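Dalbridge Controls Forum > Perception and Planning > Bin picking

Thread: Wall collisions after Penent update
Started June 2026

cellmargin
Our group maintains a bin picking application for mixed parts in a sloped metal bin. Following the update of the Penent planner, the rate of rejected grasps near the walls has increased. Of 1,747 planned grasps, 221 were rejected for predicted collision. We request guidance on whether the wall clearance setting should be reduced.

ramp_limit
Please state how the bin is represented. If the collision model is a plain box, the sloping walls are not accounted for, and the planner's results near them cannot be relied upon in either direction.

cellmargin
The bin is a mesh exported from Ividero. Clearance is set to 80 mm, measured from the gripper hull.

tsk_frame
I would recommend lowering the clearance in steps and logging each change. A margin of that size excludes most of the floor along the walls.

ramp_limit
I must disagree. The margin also covers error in the camera calibration. It should not be lowered until the calibration has been verified. Glare on bare metal degrades the depth data, and a part lying close to a wall is easily merged with it.

tsk_frame
Both checks can proceed together in simulation. The Thambiah replay tool accepts recorded scans and requires no time on the arm.

cellmargin
Thank you both. We will replay 100 recorded scans with the present margin and then with a lower one. Our hull does not include the hose and cable bundle, and I would welcome advice on whether it should. 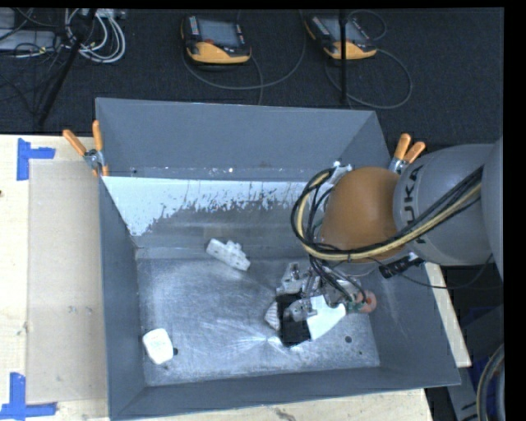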